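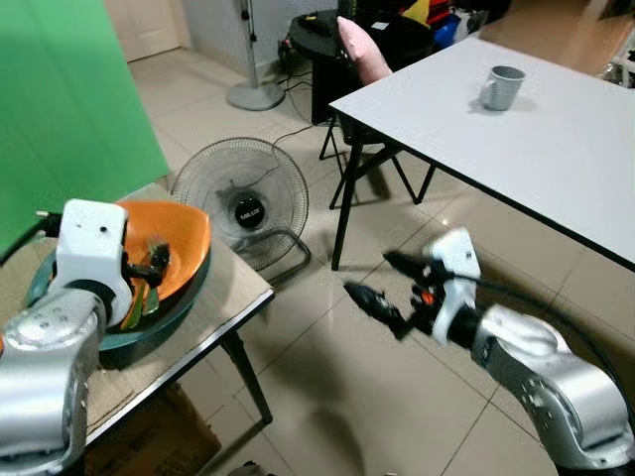 Keep a payment diary with us: Clelis is looking for households

1st August
By the Clelis project desk, Bindano

How did you pay for your last cup of coffee? And the one before that? Most of us could answer the first question and would have to guess at the second, and that gap is what our new study is built on. Clelis is a household payment diary. We want to find out when people in the euro area still reach for cash, when they tap a card or a phone, and what makes them pick one over the other at the moment of paying. We are now inviting households to take part, and we would love to hear from you.

Bindano is an independent research office working on money, banking and payments. We're small, we like our subject a great deal, and we have spent the past two winters arguing over how to ask people about their wallets without boring them silly. The diary is the result, and we are really pleased with how it came out!

Why we are doing this

There is a lot of talk right now about the future of cash in Europe. Banks are closing branches and taking out machines. Some stores would be happy never to handle another coin, and others keep a handwritten "cash only" sign taped to the register. Meanwhile the plans for a digital form of public money keep moving along, with long papers on privacy, holding limits and what commercial banks stand to lose if people shift their deposits. Much of that debate runs on averages. We think it needs more detail about ordinary weeks in ordinary homes -- the babysitter, the parking meter, the collection for a coworker's birthday, the market stall where the card reader has lost its signal again.

Small payments between people are the part we know least about. A bank can see that somebody took out a few bills from a machine. It can't see that half went to a neighbor for a secondhand bike and the rest sat in a jar until the holidays. A diary can catch that, if the person keeping it writes things down on the same day.

What you would do

We are recruiting 3000 households. Each one keeps a diary for four weeks, all in the run-up to and through December, when spending habits get lively. You note every payment you make in person, online or to another private person: the amount, what kind of thing it was for, how you paid, and whether you had another choice. That last one is our favorite question. Plenty of people use a card and would have preferred cash, or the other way around, and regular payment figures say nothing about it.

An entry takes less than a minute once you get the hang of it. On a quiet day you may have nothing to write, and then you just tick the box for "no payments." Please do tick it! An empty page leaves us wondering whether you spent nothing or forgot.

You can keep the diary on paper or in the phone version, which is called Nagano. The paper booklet fits in a coat pocket and comes with a prepaid envelope. Nagano works offline and sends your entries when you next have a connection. It does not link to your bank account, it does not read your messages and it does not know where you are. We had it built that way on purpose and turned down a couple of clever shortcuts to keep it so.

Besides the diary there are three short questionnaires. The first comes before you start and asks who lives in the household, what kinds of accounts and cards you have and how far you have to go to get cash. The second arrives halfway through and is mostly about stores: who accepts what, whether there's a minimum amount for cards, whether you've been charged extra. The last one is about the future. What would you want from a digital euro if you had one on your phone? Would you keep some bills at home anyway? How much, and where would you draw the line?

Who can join

You can sign up if you are an adult, live in a country that uses the euro and can read and write one of the diary languages listed on the form. One person signs up on behalf of the household and is our contact. Others at the same address are welcome to keep their own booklet, and we hope they will, teenagers included, as long as a parent or guardian agrees in writing.

You don't need to know anything about economics. You don't need to be good with money either. We would be especially glad to hear from:

People who live in villages or on islands, where the nearest machine may be a bus ride away
People who get paid in cash for all or part of their work
Students in their first apartment
Older people living alone
Anyone who runs a market stall, a food truck or a small store and also shops like everyone else
People who have moved to the euro area from somewhere with very different habits

We have to say no to people who work for a payment company or a central bank, and to their households. Nothing personal. Some of them would make wonderful diarists, but we need to keep the results clear of any doubt. 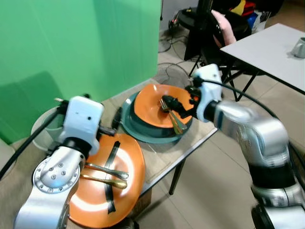
Fork, spoon and stacked plates at a small table.

What you get

Every household that finishes the four weeks and the questionnaires receives a thank-you payment of 300 euros. You can have it by bank transfer or as a registered cash letter -- it would be a strange study of payment choice that didn't offer one! If you have to stop early, for whatever reason, we pay for each week you completed. Missing a day here or there is fine. Tell us which day it was and carry on.

You also get your own summary at the end: a few plain pages showing how your household paid, what for, and how that sits beside the whole group. In our trial run in Haltano, people enjoyed this more than we had dared hope. Several found they used far more cash than they would have told a survey. One household discovered that everyone in it was separately paying for the same streaming service.

All participants are invited to the results evening in Haltano, which will also be streamed. We will show the first findings there before they go anywhere else, and there will be time for hard questions.

Your data

Your name and address are kept apart from your diary from the first day. The people who analyze the entries see a household code and nothing more. We never ask for account numbers in the diary, and the number you give us for the transfer is deleted once the money has arrived. You may withdraw at any time up to publication and have your entries erased. We will publish tables and a full description of our method, and other researchers can apply to use the anonymous entries. We don't sell data, and no bank, card company or public authority has a say in what we print.

If you want the long version, ask us for the data protection sheet. It is written in normal language and it's worth a read.

How to sign up

Fill in the interest form on the Clelis page, or send us a postcard or letter with your address and the words "payment diary," and we will mail you the form. It asks for your country, the size of your household, the age group of each member and whether you want paper or Nagano. We can't take everybody who applies. We need a fair spread across countries, ages and incomes, so the choice is made by lottery within each group. You will hear from us either way.

If you're picked, you will receive a starter package with the booklets, a sample day filled in by us, the consent form and a number to call when you get stuck. Please sign and return the consent form before making your first entry. We can't use anything written before that.

We can hardly wait to see the first booklets come back. Tell your neighbors, your choir, your soccer club, your aunt who pays for everything in coins. She is exactly who we want.

Comments (4)

Reader in Haltano: I did the trial run. The first few days I kept forgetting the bakery, then I tied a pen to my purse and it went fine. The summary at the end was fun to get.

diarykeeper: Do standing orders count? Rent, electricity and so on?

Clelis project desk: Good question! You list those once in the first questionnaire, so there's no need to put them in the diary. If you pay rent in cash or by hand to a landlord, please do write it down on the day.

coins_and_all: Signed up on paper. My son wants the phone one, can we mix? Also please ask about stores that won't take large bills, it drives me up the wall.

We use cookies to remember your language and to count visits to this page. You can accept all cookies or keep only the necessary ones.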